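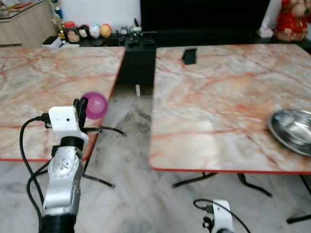 If you have ever tried to type up a long report on a tablet with your elbows tucked in on a train, you will know why people get attached to a good portable keyboard, and why the owners of the Prona Slim have been so patient with theirs. The little two-piece keyboard has had a loyal following since it came out last April, even though it has had one fault that nearly every owner can describe in detail: it goes to sleep too soon, and when it wakes up it swallows the first few letters you type.

Well, there is good news at last. Prona put out a firmware update this week, January 2018, that lets you choose how long the keyboard waits before it naps. Until now it dozed off after 200 seconds, whether you liked it or not. With the update you can push that out to 3000 seconds, or pick 300 if you mostly want to save the battery and only need a bit more breathing room. The letters you type while it is waking are now held and sent along once the connection is back, so "Dear Margaret" should no longer arrive as "r Margaret" (a small thing, but anyone who has sent that email will be pleased!).

The update comes through the Esance companion app, the same one you used to set up the keyboard in the first place. Plug the keyboard in with its charging cable, open the app, and look under Device, then Updates. You do need the cable for this one, as the app will not offer the update over Bluetooth. Leave both halves of the keyboard joined until the light on the right-hand side goes green. On my own it took as long as making a pot of coffee and drinking the first half cup, and all my shortcuts were still there afterward, which was a relief, as I had forgotten to write them down.
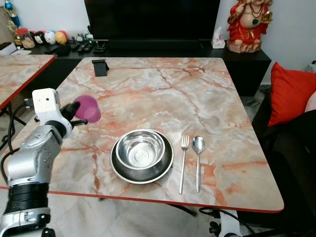
Genowefa Sowa, who looks after keyboards and mice at Prona, wrote on the company's support page that the sleep setting was the most requested change they had. "We had 672 messages on this one subject, and some of them were very long," she wrote. "We read them all, and we are grateful, even for the ones in capital letters." She added that the old limit had been chosen to protect battery life on the first batch, and that later testing had shown it was more cautious than it needed to be.

There are a couple of other changes tucked into the same update. The volume keys now work properly with Windows laptops, where before they would sometimes jump two steps at once, and the key that switches between paired devices has to be held down for a moment — so no more sending half a sentence to your phone by accident. The layout for Mac users is the same as it was, with Command and Option in their usual spots.

Owners of the older Tillman model, the one with the cloth cover, are going to have to wait a while longer. Sowa says an update for it is being worked on, but she would not be drawn on a date. The Ulside number pad, sold separately, picks up the new sleep setting from the keyboard it is paired with and needs nothing done to it.

The update is free. If the app tells you that you are already up to date and you know very well that you are not, sign out and back in again, and it should turn up.

Contact us | Copyright 2018, all rights reserved | Back to top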